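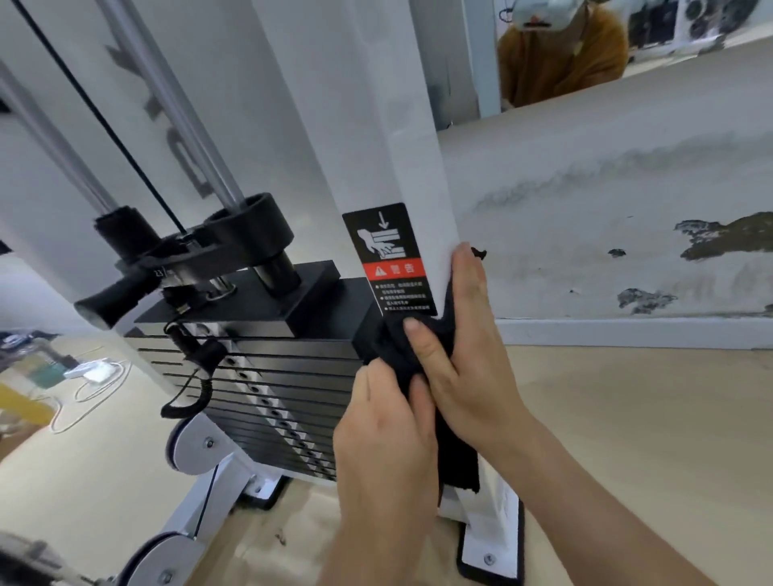
Weight room: cable machines, cleaning and handles

The winter cleaning of the cable machines at the Ollside gym is under way, and the new rules for the weight room took effect on January 8, 2026. Members asked in November what gets cleaned and how often, so the main points are set out below.

Wiping down the seats and pads after a set has always been up to whoever used them, and that stays the same. The frames are done by the floor staff. Dust collects on the lower part of the white columns, right beside the weight stack, and it shows. The staff use a cloth and a small amount of Adell cleaner, sprayed on the cloth and never on the machine. Spray that lands on the guide rods takes the lubricant off them, and then the stack starts to drag on the way down.

The warning stickers on the columns are cleaned with a plain damp cloth. Please don't pick at the corners. The hand symbol on them means what it says: keep your fingers away from the plates while anyone is on the machine. If a pin is stuck, put the handle back, let the stack settle, and get someone from the desk. Do not lift the top plate by hand to free it.

Selector pins go all the way in. A pin that is halfway in can slip out under load. Leave it in the stack when you are done, on any weight you like. The coiled cords are there to keep the pins with their own machines, so don't unhook them to borrow a pin for the one next door.

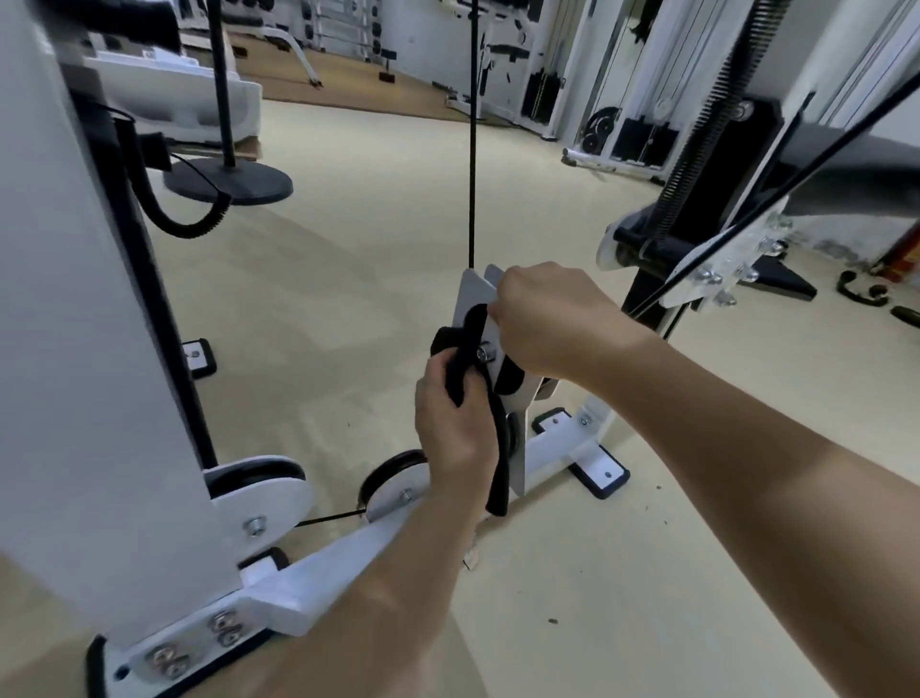

Strap handles get their own check. They clip on and off, people swap them all day, and the fabric takes more wear than any other part of the machine. When you change one, look at the stitching and at the clip before you put weight on it. A clip that does not close by itself should not be used. Put the handle on the front desk and tell the person there which machine it came from. We have ordered 76 replacement straps from Pristetti, which covers the weight room and leaves a few in the drawer. The order came to $600 with shipping and was paid out of the regular equipment budget.

Handles should be left clipped to the machine or hung up. Lately a lot of them have been ending up on the floor, along with bars and other attachments, and the low pulleys are exactly where people step. It also makes the floor slow to mop.

Ogunleye Fitness Service will be in later this winter to look over the cables and pulleys. They expect to close two machines at a time, for up to 3 hours. A note will be taped to any machine that is closed. Please don't train on it even if it looks finished, as the bolts on the pulley housings are tightened last.

If you notice a cable with a split cover, a pulley that squeaks, or a foot pad that has moved out from under the frame, write it in the book at the desk. The book is read every evening. Cloths for the seats are in the bin by the water fountain, and used ones go in the bucket next to it.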